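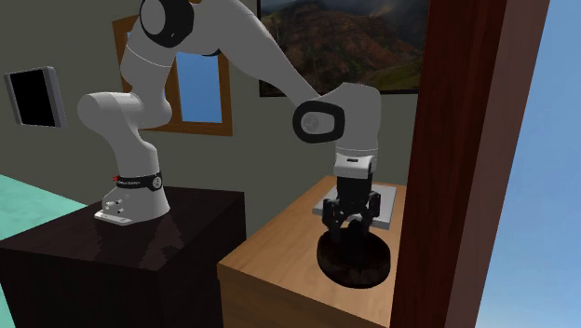 Premby releases Skornden 2, a toolkit for teaching arm tasks by remote control in simulation

7 July 2024

Premby today released Skornden 2, the second version of its software for recording, checking and replaying demonstrations of tabletop tasks on a simulated robot arm. The release adds remote operation over an ordinary network link, a new recording format and a set of 30 furnished room layouts. It is available to existing licence holders from today.

Skornden lets a person show a task to a robot arm instead of writing a program for it. The operator moves a hand controller, the simulated arm follows, and the software stores the joint positions, the gripper opening and the state of every movable object at each step. The stored demonstrations can then be used to train a control policy, or replayed in a different room to see whether the same motion still reaches its target.

The first version required the operator to sit at the machine running the simulation. In Skornden 2 the two can be in separate buildings. Controller input is time-stamped at the operator's end and applied in order at the other, and any gap in the signal is marked in the recording. If the link drops for longer than a set limit, the arm holds its position and the operator can resume from that point or discard the attempt.

A second method, called hand guiding, is intended for slow or close work. The operator takes hold of a single link of the simulated arm on screen and drags it, and the remaining joints settle within their limits. Premby recommends this method for the last part of a reach, such as lowering the gripper past the rim of a bowl, where small errors in height cause most failed attempts. The two methods can be mixed within one demonstration, and the change from one to the other is logged.

The room layouts place the arm on one piece of furniture and the task objects on another, so that most motions have to cross a gap. Windows, wall pictures and posts are included in the layouts and can be moved or removed. Table heights, surface finishes and lighting can be varied automatically between recordings. Collision shapes for bowls and trays have been rebuilt, and a gripper finger can now make contact with the inner wall of a hollow object without being pushed out of it.

During testing in June, operators working with Premby's partner Anari recorded 3,726 demonstrations using a pre-release build. Of these, 504 were rejected by the new checking tool before training. The most common grounds for rejection were a gripper closing before it had come to rest, a joint held against its limit, and an object left moving at the end of the recording. Rejected files are kept in a separate folder with a short text note, and an operator can overrule the tool.

"The checking tool saves more time than the remote link does," said Eamon Brennan, technical lead for Skornden at Premby. "A poor demonstration used to sit in the training set until the policy started copying it. We would see the arm hesitate above the bowl and have to go back through the recordings to find out who had hesitated first. Now it is flagged when the operator presses stop, and they can do it again while they still remember what they were trying to do."

Brennan added that the default limits had been set with care. "They are strict for pick-up tasks and loose for pouring and wiping. Users should expect to adjust them — we did, several times."

The new recording format stores camera views separately from motion data. Views are rendered afterwards from the saved states, at whatever resolution the user needs, and extra viewpoints can be added without repeating the demonstration. Files from the first version can be converted with a supplied command-line tool. Converted files carry no signal-gap markers and no hand-guiding log.

Skornden 2 does not send commands to physical arms. Users who wish to run a trained policy on hardware need the separate Maluleke bridge, which Premby also maintains. A version of the bridge compatible with Skornden 2 is in testing, and existing bridge users are advised to keep their current installation until it is released.

Known limits in this version are as follows. Only one arm can be operated at a time. Cloth and liquids are approximated. Hand guiding is not available over the remote link, and a session may have at most 25 movable objects.

Licence holders can download the software, the room layouts and the conversion tool from their account page. Printed manuals are no longer supplied. Requests for evaluation copies should be sent through the contact form on the Premby website, stating the intended task and the type of arm.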